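3.2 Setting a place with two arms

Most of what we learned about automation in the canteen kitchens came from asking people about trays. At Kalley, where meals go up to the wards and back down again, laying a tray is the first job a new assistant learns and often the last one an experienced assistant gives up. It looks small from the outside. The people we spoke to were patient with us on this point, and explained more than once that a tray tells the person receiving it whether anyone was paying attention - whether the cup is on the side of the good hand, say, or whether the fork has been left where it can be picked up without help.

We had gone in expecting to talk about speed, and we had our questions ready. Speed hardly came up. What came up instead was the walking, the reaching across, and the sore wrists that go with a long shift on the line. When we asked the assistants which part of the job they would gladly hand over, nearly all of them named the repeated placing of plates and cups, and nearly all of them wanted to keep the final look before the tray goes out. We took that split seriously and built the task around it: the two arms handle the tableware and a person checks the result and signs for it. The working layout has the tray lying between the arms, within reach of both grippers, with the plate and cup toward its upper end and the lower part left for whatever comes next.
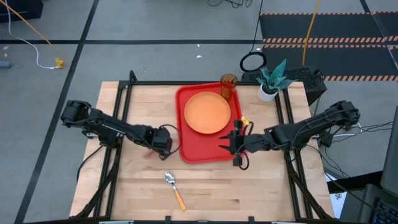
3.3 What the assistants noticed

We then held long, friendly and sometimes quite noisy conversations with 20 assistants, in small groups, over 3 weeks in September. The sessions usually began at ten in the morning, when the breakfast trays were back and there was time to sit down. We brought the task with us, so to speak, and let people talk through it from start to finish, stopping us wherever they liked.

They stopped us often, and we are grateful for it. Several wanted to know who would be blamed for a badly laid tray, and we had to admit that the plan we had drawn up with Navickas did not say. (It does now: the person who signs can send any tray back, and returned trays are not counted against anyone.) Others worried that a job made up only of checking would be a lonely one, with the chatting across the line gone. At Lustwood, the smaller of the two kitchens, 4 assistants asked to swap between laying and checking during a shift, and this seemed to us such a sensible idea that we wrote it into the trial for both sites.

There was also a good deal of talk about cups. Assistants choose a cup by its weight and its rim, and they know which ones are easy to hold for someone whose grip is poor. A patterned cup gives the fingers something to find, one group told us, while a smooth one slides. None of this was in our task description, which simply said "cup," and we have since kept the choice of tableware with the staff. Figure 4 shows a tray with a dish, a fork and a textured cup near it, seen from low down at the table. 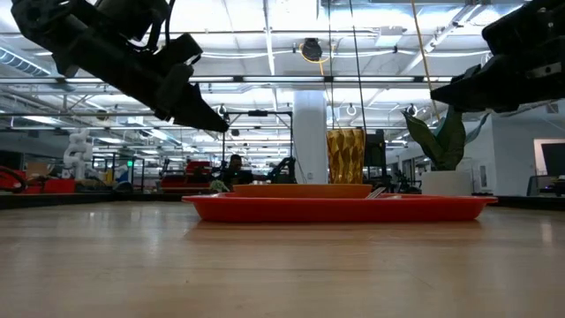
Figure 4. Tabletop view of the tray-laying task, with a gripper on either side and a gold cup behind the orange dish.

The change people described most warmly was one we had not planned for at all. Writing down how a tray should be laid, so that the Plasterer task sheets could be filled in, meant that older staff were asked to explain things they had been doing quietly for years. One of them kept her copy of the sheet, with her own corrections in the margin, and used it to train the next new starter.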